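Início Projetos Relatórios Parceiros Arquivo Contactos

Relatório intercalar à Fundação Grellolmont
Projeto de verificação de anúncios de motociclos usados
Período: até ao fim de maio

1. Ponto de situação

O projeto está a andar, mais devagar do que constava da candidatura e com resultados que, por agora, recomendo ler com cuidado. O que nos comprometemos a fazer foi verificar se o que se escreve nos anúncios de scooters e motociclos usados corresponde ao veículo que o comprador encontra quando lá vai, e propor a partir daí um modelo de anúncio que os vendedores particulares aceitem preencher. A primeira parte está adiantada. A segunda depende de coisas que ainda não percebemos bem.

Recolhemos e lemos até agora 181 anúncios publicados na plataforma Netdale, todos de vendedores particulares. Ficaram de fora os stands, que escrevem de outra maneira e têm outras obrigações. Também deixámos de fora os anúncios repetidos, quando conseguimos perceber que o eram. Nem sempre se consegue: a mesma scooter aparece com o preço mudado, outro texto e outra fotografia, e só a matrícula mal tapada a denuncia.

A expressão «excelente estado» continua a ser a mais usada e a menos útil. Serve para uma scooter guardada em garagem e para outra que passou invernos à chuva com a capa rasgada. Segue-se «nunca caiu», que quase nenhum anúncio acompanha de qualquer documento, e a quilometragem, indicada muitas vezes em números redondos. Não temos maneira de dizer, só pela leitura, quantos destes vendedores mentem. Suspeito que a maioria escreve o que viu escrito noutros anúncios.

2. Inspeções na oficina Beltrán

A oficina Beltrán aceitou receber veículos para inspeção a um preço combinado, que tem cumprido. Foram inspecionadas 5 scooters. É pouco. A candidatura previa um ritmo bastante superior e não vejo vantagem em disfarçar o atraso: a maior parte dos vendedores contactados não respondeu, e entre os que responderam houve vários que desistiram quando perceberam que a inspeção incluía tirar as carenagens.

A ficha de inspeção ficou fechada depois de várias versões. Cobre travões, suspensão, correia e variador, pneus, direção, luzes, bateria, escape, fugas de óleo e folgas, e tem um campo para sinais de queda (manetes, pontas dos punhos, poisa-pés, descanso lateral). A versão anterior pedia ainda uma nota global de zero a dez, que retirei. Dava aos leitores uma falsa sensação de medida e os mecânicos atribuíam-na no fim, a olho, conforme a simpatia que a máquina lhes inspirava.
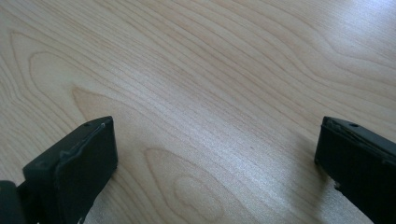
Tampo de madeira clara, com o veio em ondas largas.

Em duas das scooters inspecionadas o estado era pior do que o anunciado, uma por causa da correia de transmissão no limite, a outra por desgaste irregular do pneu traseiro e folga na direção. As restantes correspondiam ao anúncio, com as imprecisões habituais. Peço que este resultado não seja citado como percentagem em nenhum material de divulgação da Fundação. A amostra é pequena e, pior, é enviesada: quem aceita deixar desmontar a sua scooter por desconhecidos é, provavelmente, quem tem menos a esconder.

O histórico de manutenção foi outra desilusão. Contávamos com os livros de revisões para confirmar quilometragens e descobrimos livros em branco, livros de outra moto e um caso em que os carimbos tinham todos a mesma tinta e a mesma inclinação. Pode haver uma explicação inocente. O mecânico encolheu os ombros e apontou «histórico não conclusivo», que foi a fórmula certa e que passámos a usar na ficha.

3. O sistema Istska

O Istska, o sistema que contratámos para guardar textos, preços e fichas, funciona. Guarda o que se lhe mete e devolve-o quando se pede. As funções mais ambiciosas que nos foram apresentadas na demonstração, em particular a deteção automática de anúncios suspeitos, são outra conversa. Assinalou como duvidosos anúncios perfeitamente normais, só por terem frases curtas, e deixou passar um texto em que a mesma scooter era automática no título e manual na descrição. Convém dizer que há modelos com os dois modos de transmissão e que o sistema podia ter razão por acaso, mas aquele não era um deles.

Desliguei essa função e a leitura voltou a ser feita por pessoas. Custa mais tempo. Pedi ao fornecedor uma redução na mensalidade correspondente e aguardo resposta. Se a Fundação tiver interesse em financiar ferramentas deste género noutros projetos, a minha sugestão é exigir um teste com dados próprios antes da assinatura do contrato. Nós não o fizemos e a culpa é nossa.

4. Modelo de anúncio e guia de fotografia

O modelo de anúncio tem uma página e pede informação que qualquer vendedor pode dar sem ferramentas: data da última mudança de óleo, idade dos pneus (está gravada no flanco), número de chaves, quedas conhecidas, inspeção em dia quando aplicável, motivo da venda. Este último campo deu discussão. Quase todos os motivos indicados nos anúncios são inverificáveis, «já não ando» à cabeça, e eu tê-lo-ia eliminado. Ficou, por insistência dos compradores que consultámos, que gostam de o ler mesmo quando não acreditam nele.

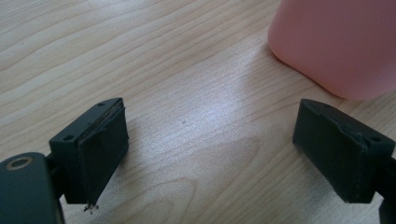
O guia de fotografia está em rascunho e é a parte do trabalho em que deposito alguma confiança. Os vendedores fotografam a scooter ao meio-dia, acabada de lavar, e depois o comprador queixa-se de riscos que não estavam no anúncio. Estavam lá, debaixo do reflexo. Um tampo de mesa dá a mesma lição: onde a mancha de brilho se espalha, a madeira fica quase esbranquiçada e perde o tom, que só volta a ser mais quente perto dos cantos. Numa carenagem escura ou num guarda-lamas envernizado o problema será parecido, e o guia recomenda por isso luz de sombra e mais do que um ângulo para cada painel. Recomenda também fotografar o conta-quilómetros com a ignição ligada, coisa que parece óbvia e que falta em grande parte dos anúncios. Se os vendedores vão seguir estes conselhos é uma pergunta diferente. Um vendedor que sabe que tem um risco no painel não vai procurar a luz que o mostra.

Testámos o modelo de anúncio com 2 vendedores. Um preencheu tudo e disse que lhe poupou telefonemas. O outro deixou metade dos campos em branco, publicou na mesma e vendeu primeiro. Não tiro daqui nenhuma conclusão, mas registo-o porque contraria a hipótese com que justificámos o financiamento, a de que um anúncio mais completo vende mais depressa. É possível que o preço explique tudo. Era a scooter mais barata da zona.

5. Despesa

A execução está abaixo do previsto, quase só por causa das inspeções que não se fizeram. As rubricas de deslocações e de consumíveis seguem dentro do orçamento. O contrato com o Istska pesa mais do que devia pelo que recebemos em troca. Não peço reforço. Peço autorização para passar parte da verba de inspeções para um pequeno pagamento aos vendedores que aceitem levar o veículo à oficina, o que talvez atraia máquinas em pior estado e corrija um pouco o enviesamento descrito no ponto 2. Talvez atraia também quem só quer uma revisão grátis. Prefiro correr esse risco a entregar um relatório final assente em tão poucas inspeções.

6. O que falta

Faltam as inspeções em atraso, a segunda ronda de leitura dos anúncios, para ver quais desapareceram e a que preço estavam, e a revisão do guia. A Netdale mostrou interesse em alojar o modelo de anúncio no seu formulário, numa reunião cordial de que não saiu nada por escrito. Enquanto não houver compromisso assinado, não conto com isso no calendário e sugiro que a Fundação também não conte.

Quanto ao indicador «compradores mais informados», que figura na candidatura, continuo sem saber como o medir. O inquérito que preparámos pergunta às pessoas se se sentem mais informadas, e as pessoas, por educação, dizem que sim. Proponho substituí-lo por uma contagem simples dos anúncios que indicam a data da última revisão, antes e depois da divulgação do modelo. Agradeço resposta a esta proposta e à transferência de verba antes do início da segunda ronda.

A coordenação do projeto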